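Print this page | E-mail this message to a friend

We use cookies to keep you signed in to the list archive. By continuing to browse you accept this. OK | Settings

Subject: Re: Fingertips for the hand-held grippers, wedge or flat?
From: Lindsay Paewai
To: Povside gripper list

Valentin Deschamps wrote:

> We have been using the flat Cedberg pads since December and I am
> tired of them. They are fine on boxes and bottles, but cloth just
> slides out. Before I order another 12 pairs, has anyone compared
> them with the angled tips on soft goods? I would also like to know
> whether the wide-angle camera copes when two people work across the
> same table. Ximena tells me I worry too much.

Dear Valentin, and hello to everybody else,

I've been meaning to write since your first message, and I'm sorry you've had to wait — I kept wanting one more go with the thing before committing myself! We have been through both sorts of tip now, and I can at least tell you what we found with fabric, which I think was your main question (do shout if it wasn't).

The flat pads first. I don't dislike them as much as you do. On anything with a stiff edge they're lovely, and they come off with a single screw, so Zuzana can swap a pair while I'm still looking for the driver. On a thick pile, though, they need such a hard squeeze that my thumb was aching well before lunch, and we had the same trouble with slipping that you describe.

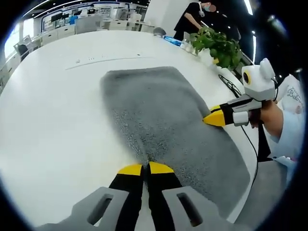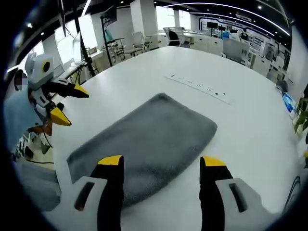

The angled tips were a much happier story, and I'd order those if it were my money. They want less squeeze and you can come at the cloth from almost straight above. The first picture, with the tips closed on the edge of the grey fabric, shows the sort of narrow fold I mean: you take a little pinch of pile and draw it up between the two points, and the second person can hold the far side steady. My one complaint is that it's easy to take too small a pinch when you're in a hurry, so do open the fingers nice and wide before you come down.

As for the camera, Ximena is right and you do worry too much (sorry!). The bend at the rim takes some getting used to, but being able to see the other person's gripper come in from the side is worth it, especially when you're both after the same bit of cloth. We recorded 837 short runs with the Bodin controller and I threw away 2, both of them my own fault for starting before Gizella was ready. I do wish the cables were shorter. Ours find their way over the table edge whatever I do, and I'd be grateful for any clever ideas with clips.

I haven't tried the Flultness tips, so I can't help you there. Gizella has a pair on order and has promised to write to the list when they come. If you'd like to borrow a set of our angled ones in the meantime, send me your postal address off-list and I'll pop them in an envelope.

Warmest wishes to you and Ximena,
Lindsay

Print this page | E-mail this message to a friend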